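Getting More Out of a Front-Loading Dryer

Laundry tips, page 6: drying, lint and door care
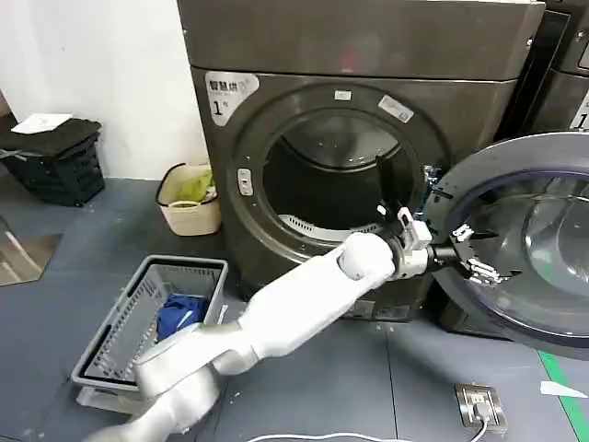 Most problems with a dryer come down to three places: the drum, the lint path and the door. If clothes are taking longer than they used to, check those before you call for service. Unplug the machine first for anything beyond wiping and loading.

Loading

Shake each piece out before it goes in. Towels and jeans that come from the washer in a twisted rope will dry on the outside and stay damp in the folds. Fill the drum a little over halfway and stop. Sheets should go in one at a time, loosely bunched. A fitted sheet will still swallow socks, so close the elastic corners with a couple of safety pins or dry it separately.

Keep heavy and light fabrics apart. A load of T-shirts is done long before a load of bath towels, and mixing them means the shirts get cooked. Zip zippers, fasten hooks, and turn anything with metal buttons inside out.

Check the drum before every load. Run a hand along the ridges and feel for tissues, coins, hair ties and pen caps.

Lint

Clean the screen after every load, with dry fingers. If you use dryer sheets, wash the screen once a month in warm water with a drop of dish soap and an old toothbrush. The film they leave is hard to see. Hold the screen under the faucet, and if water pools on the mesh, it needs washing. Let it dry completely before you put it back.

Any slotted grille near the door opening collects fuzz too. A vacuum with the brush attachment gets most of it. For what is left, wrap a thin cloth around a butter knife and work along each slot. Don't push lint inward.

For vented models, pull the machine out twice a year and clean the hose. Skye Guthrie wrote in to say she cut 20 minutes off a towel load this way, after finding the hose crushed flat against the wall. Leave a hand's width of space behind the dryer when you push it back.

The door and seal

Wipe the rim and the inside of the glass with a damp cloth every couple of weeks. Plain water is enough unless there is softener residue, in which case add a little white vinegar to the water. Dry it afterward. Get into the latch slots with a cotton swab. Lint packed in there is a common reason a door won't click shut or a cycle won't start.

Don't hang wet clothes on an open door or lean on it while you unload. The hinge carries all that weight, and once it sags the seal stops meeting the rim evenly. To check the seal, close the door on a strip of paper and pull. It should drag. Try it at several points around the circle.

Stickers

Labels that come on a new machine can be peeled off if they are only advertising. Warm the sticker with a hair dryer on low, lift a corner with a fingernail and pull slowly. Rub off leftover glue with a little cooking oil on a paper towel, then wash with soapy water. Leave on anything with a model number, wiring information or a safety warning.

After the last load

Leave the door ajar for an hour so the drum can air out, unless you have small children or a cat. In that case keep it shut and look inside before every start.

Next page: folding fitted sheets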